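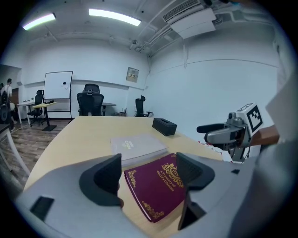 « A Treasury of World's Classics », couverture bordeaux à lettres dorées, posée sur une table en bois clair.

Enceinte Bluetooth : coupure du son après 10 minutes sur entrée auxiliaire

Bonjour,
J'utilise une Skaltari portable en filaire (jack 3,5 mm) sur un PC fixe. À faible volume, elle se met en veille au bout de 10 minutes alors que la lecture continue. En Bluetooth, aucun souci. Firmware à jour, câble remplacé, même résultat. Existe-t-il un réglage ?
Ilix, 10 août 2026

Troncoso
Comportement normal. La veille se déclenche sur le niveau du signal d'entrée, et la sortie de votre PC est trop basse. Réglez le volume Windows à 80 ou 90 % et baissez celui de l'enceinte. Pour vérifier, envoyez une sinusoïde à 1000 Hz pendant un quart d'heure : si l'enceinte reste allumée, c'est bien le seuil de détection. Sur la mienne, la veille se désactive aussi en maintenant Lecture et Volume – pendant 5 secondes, enceinte allumée. L'autonomie baisse nettement, à réserver à un usage sur secteur.

Prirkthorpe
Pareil chez moi depuis décembre. J'ai pris un autre modèle à 40 euros, plus de problème. Le son est moins bon par contre.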